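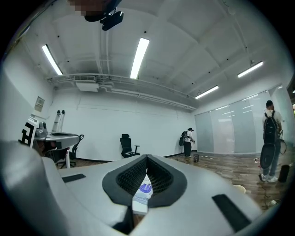

Notes on the packing table, second version

Posted Aug 15, 2024

The first version of the packing table was set up in May and lasted until I got tired of it. It had a tape dispenser at the left, a scale at the back, a Kunano label printer at the right, two bins of stock, and a stack of mailers that slid whenever anybody leaned on the edge. The working area left in the middle was slightly larger than one open box. Most of the time spent packing went into moving one thing to reach another.

The second version is a plain white rectangular table with nothing stored on it. Everything that used to live on top has moved to the side shelves or to a cart with wheels. An item comes to the table, is checked, is packed, and leaves. The rule is one item on the surface at a time.

Some background on volume. We ship small goods out of the office in Bunivthorpe, in boxes that fit in a palm and flat bags that don't stack well. The last full batch was 958 pieces. The shelving was planned for 2,000, which we have not reached and which I would not want to pack by hand in one week.

Flat bags are the awkward category. A small box has edges and can be picked up from any side. A soft bag lies against the table and has to be pinched, and on a smooth white top it tends to slide before it lifts. The options I have tried:

A rubber mat under the work area. Good grip, but it collected dust and bits of tape, and the pale bags came off it looking dirty.

A shallow tray with a lip. The bag stops against the lip and can be lifted there. It works, at the cost of one more object on the table.

Bare table, both hands, one from each side. Slower on paper. In practice I prefer it, and it is what the current setup assumes.
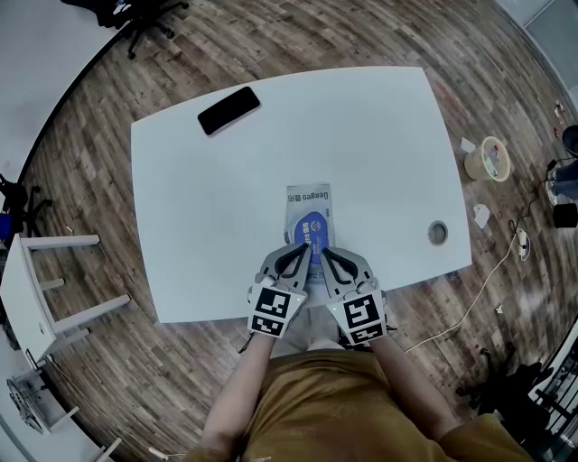
The position of the bag matters more than I expected. Close to the front edge, the elbows end up behind the body and the shoulders start to complain after an hour. Too far back, you lean. I settled on a point a forearm's length in, marked it with a piece of tape for a week, and then removed the tape once the habit was there. Printed side up in all cases, brand name readable at the top. Labels on the back get read wrong or not at all.

Phones are the exception to the empty-table rule. They go face down at the far side, at the left, where a sleeve will not catch them. I tried banning them and it did not hold for a day.

Cables. The tabletop has a round grommet near the right end, and for the first version I ran the printer lead through it to a socket in the floor. That was tidy until the table had to be moved, at which point the lead was the thing holding the table in place. With the printer on the cart, nothing on the table needs power now and the hole stays free. There is still a white cable across the floor on the right. A low cable cover is on the shopping list. The floor has a fairly strong wood grain and a white cable shows up well against it, so it is a lesser hazard than a brown one would be, but I would still like it covered.

Waste. The basket is beige, small, and stands on the floor to the right of the table. It is too small. Crumpled paper takes up far more room than the same paper folded, and a fair share of what is thrown at the basket ends up beside it. A larger bin would block the way past the table, so the fix will probably be emptying it more often — not a satisfying answer, but a free one.

Light. The room has fluorescent fixtures under a white ceiling with the beams and pipes left exposed. It is bright enough to read small print. Glossy bags throw back glare if held flat, so tilt them toward you when checking a code. I looked at a desk lamp and decided against it for the same reason the printer went.

Tape and mailers are from Hodance. The tape tears cleanly across and badly along, so keep the cutter. The mailers come in packs of 200, and one pack fits a single shelf compartment if the outer wrap is left on. The shelf labels are the Grímsdóttir clip-on kind, which hold on a thin rail and fall off a thick one. Two of ours are on thick rails. I have put those back with tape.

Still open: where returns go. At the moment they wait on a chair, and then someone needs the chair. A second cart would solve it if I can find one narrow enough to park beside the first. Measurements next time.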